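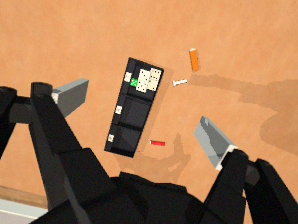
Hi, I'm Vasanthi Palaniappan, and I run Tumgate with my old lab partner Kumaresan Devadiga and a handful of people who care way too much about how a test is written down. We write rules for robot sorting and tidying tests. Yes, that's a real job! My mother still tells people I fix printers.

We got going because Kumaresan and I kept reading results we couldn't repeat. A team would say their arm put small parts away "reliably," and then you'd ask how far the tray was turned, or which slot was supposed to get which part, and you'd get a shrug. So we started keeping our own house rules, and other labs asked for copies, and at some point the copies needed a website.

The rulebook is called Lobo. It's up to 37 rules now (I wanted fewer, I lost). Lodo is its sister, a set of simulated tabletop layouts you can run the rules against before you go anywhere near a real arm. Most of our week goes into Lodo. We set up a divided tray and a few small things lying next to it, we put the gripper over it with the fingertips open, and then we argue.

What do we argue about? Mostly stuff like this:

Tilt the tray. A tray that's always square to the table teaches you very little, so ours gets turned, and the angle goes in the log.

Write down what's already in each compartment before the first move. A tray with one section filled and the others empty is a different test from a tray with nothing in it, and I will die on this hill.

Keep the shadows. Aravind Subramaniam does our lighting and he used to get emails asking him to clean it up. A gripper throws big ugly shadows over the things it's reaching for, and your vision system had better get used to that.

Say what counts as "in." Touching the rim doesn't. Neither does lying across a divider. Annapurna Kandasamy wrote that rule and has defended it on more phone calls than I can count.

Mix your shapes and colors, and please include something close to the color of the table. An orange thing on an orange-tan surface is a fair question to ask a camera.

Report every run. The last big Lodo batch was 821 runs, and 590 of them passed. We published the bad ones too, with the logs, and got some very nice notes about it and one grumpy one.

And never mix simulated and real numbers in the same table. Label them. That's rule 8 and it's the one people break most.

We're based in Pusberg, above a bike shop, and Balakrishnan Panicker usually has the coffee on by 9:30 in the morning. If you want to try Lobo in your own lab, write to us and tell us what you sort and what keeps going wrong. We take rule suggestions all year and put out a new edition every August.

Recent posts
Rule 8, again
Why we log the tray angle
Lodo lighting notes from Aravind
What does "in" mean? Annapurna answers your letters
Changes in the August edition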